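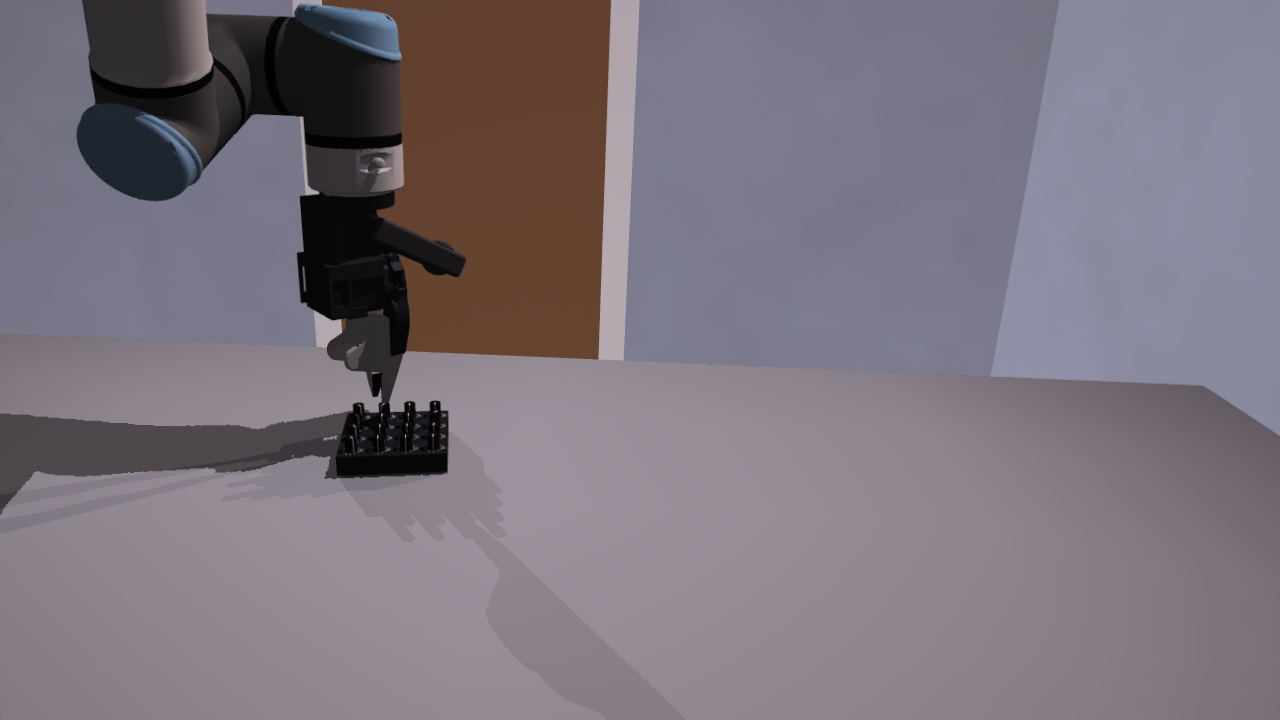
Report on the Spring Visit to the Torkport Paper Mill

Members of the Mtshali Reading Society visited the Torkport paper mill in March at the invitation of its manager, Osvaldo Fontana. The visit began at 9 a.m. in the sorting yard and ended in the finishing hall shortly after noon.

The mill produces cotton rag paper for bookbinders and print studios. Cloth arrives in bales from garment cutters in the region. It is sorted by hand, with colored and synthetic pieces set aside, and then cut and passed to the beaters. Mr. Fontana explained that a full beating takes seven hours and that the time is not shortened for urgent orders. The standard run is 3000 sheets.

The group then moved to the vat room, where sheets for the Pandik line are still formed by hand. Two members tried the mold under supervision. Their sheets were pressed with the day's work and will be mailed to the Society once they have been sized.

Drying takes place in a loft of 45 racks under the original roof. Windows on the north side are opened and closed according to the humidity, which is recorded three times a day in a ledger kept at the head of the stairs. The Society was permitted to consult the older ledgers, several of which note river levels as well.

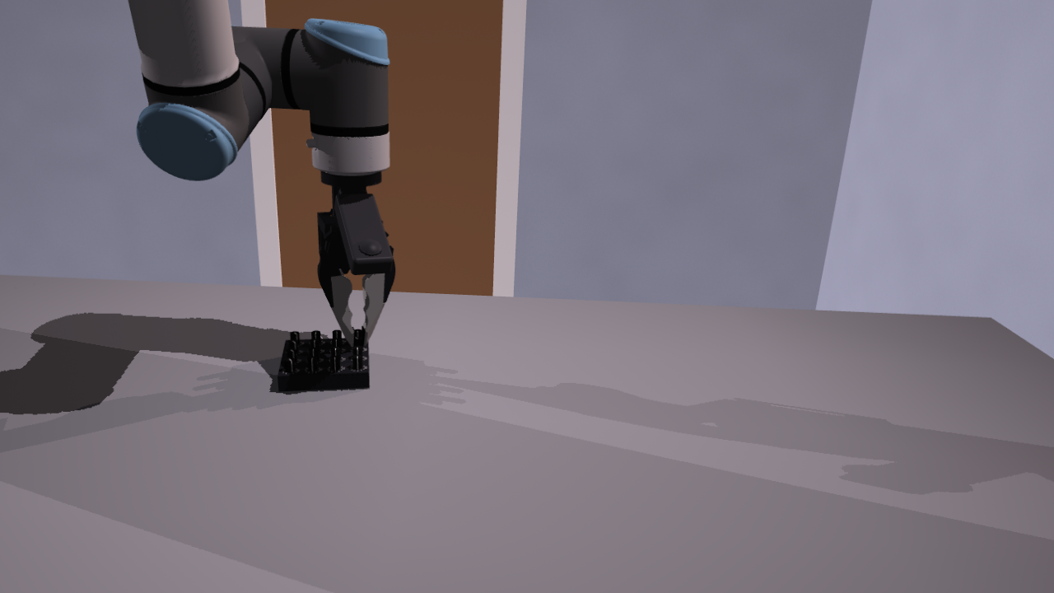

Lucrezia Dal Bello asked whether the river water still affects the shade of the finished sheet, and remarked that the paper in the Society's own minute books turns noticeably warmer in the later volumes. Mr. Fontana replied that the mill changed to well water during that period and offered to compare samples.

The Society thanks the mill for its hospitality. Members who wish to order paper at the visitor rate should write to Thomas Palumbo before the end of April.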